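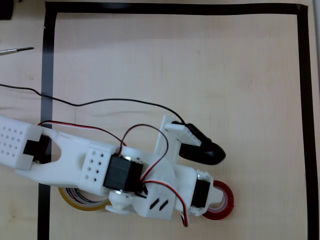 Worktable check, Tresasholm workroom, Tuesday round

Marked area
Black tape on top edge and both sides - in place. Top right corner is uneven and looks layered. Take it back to bare wood and lay one fresh strip.

Table surface
Pale wood, plain finish. OK. Wipe with a damp cloth only, no spray cleaner on the tape.

Small items
Black computer mouse inside the work area. Goes back in the drawer at close. The label on the drawer has come off again, please print another.

Sockets and leads under the table
2 double sockets, both tested, both OK. One extension lead from the Kozłowski desk was run across the walkway at the morning check. Moved to the wall side and clipped. Please leave it there.

Table legs and fixings
3 bolts tight, one loose at the back left. Tightened on the round. Check again next time - if it has worked loose, change the washer.

Lighting
Ceiling light OK. Desk lamp flickers when the arm is moved. Taken out of use and tagged. Replacement to be ordered through Grarnora, same fitting as before.

Floor and walkway
Clear to 100 cm on the door side. Window side is tight when the chairs are out. Chairs to be pushed in when not in use.

First aid box
Plasters low, 2 packs needed. Eyewash in date.

Result
Pass, with the corner tape and the lamp outstanding. Copy to the Ommont office.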